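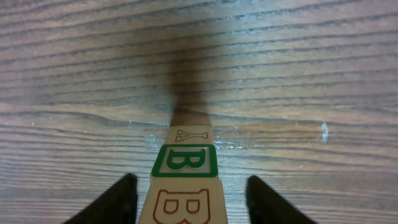 *Wooden alphabet blocks on a table, with two of the Bs showing.*

## Block library opens in Bloxham with 842 pieces to lend

BLOXHAM - A lending collection of wooden alphabet blocks has opened in the front room of the Ternora reading center, where families can build on the premises or take a bag home for 3 weeks at a time.

The collection holds 842 blocks. Most were handed in by local households over the spring after the center put a collection box by its door. The rest came from a preschool that closed last year and from Hondalell, a secondhand toy store on the main street, which gave up a shelf of mixed sets it had been unable to sell because letters were missing.

The center expected the donations to arrive as complete sets. Very few did. Blocks came in shoe boxes, bread bags and one pillowcase, and the lettering on them varies from set to set. Staff spent two weeks trying to put the original sets back together before deciding to mix everything and sort by letter instead.

That decision turned up some gaps. There are plenty of As and Bs, and more than enough Es, but Q was short until a late donation in June. The center is still asking for V, X and Z, and for lowercase letters of any kind.

"We had one family who wanted to spell out a cousin's name and there were no Vs left in the room," a staff member said. "They used an A upside down and it worked well enough."

Borrowers choose between two bags. The small one holds a full alphabet plus extra vowels. The large one has 116 blocks and is meant for groups, such as a home daycare or a birthday party. Both are free with a reading center card. A lost block costs nothing to replace, but families are asked to say which letter is missing when they return the bag so that it can be made up again before it goes out.

All of the blocks were checked before they went on the shelves. Any with splinters or flaking paint were set aside, and those that passed were wiped with a damp cloth and left to dry on racks overnight. Blocks with a worn letter were kept as long as a child could still read it. The ones set aside will be sanded back to bare wood during the fall and used as plain building blocks.

The front room has been rearranged for the new collection. Low shelves run along the window side, with one open bin for each letter, and the magazines have moved to the hallway. Children can stack at the tables or on the rug. The center asks that towers on the rug stay below an adult's knee, a rule that was added in the first week after several tall ones came down near the door.

Stacking has so far been more popular than spelling. On most afternoons, staff said, the younger children build straight up and the older ones start with their own names and then move on to towers as well. A few parents have used the blocks with children who are just learning letters, picking out the same letter in different styles so the child gets used to seeing it drawn more than one way. The center has printed a one-page sheet with that activity and four others, and copies are kept on top of the shelves.

The project cost $600, most of it for the shelves and the cloth bags. The money came from the center's spring book sale. The bags were sewn by Kulus, a small upholstery shop in Bloxham, from leftover canvas, and each has a number stitched inside the drawstring so it can be checked in and out like a book.

Demand in the first days was higher than planned. Every large bag was out by the end of the opening week, and there is now a waiting list for them. Small bags are usually available, although the center suggests calling ahead before making a special trip. Two more large bags will be added if enough consonants come in.

Donations of wooden letter blocks in any condition can be left at the front desk during opening hours. Plastic and foam blocks cannot be accepted - there is no room to store them separately. Number and picture blocks are welcome and will go into a bin of their own.

The front room is open from 10 a.m. to 5 p.m. through the end of July, with later hours expected when school starts again. Children under eight need an adult with them.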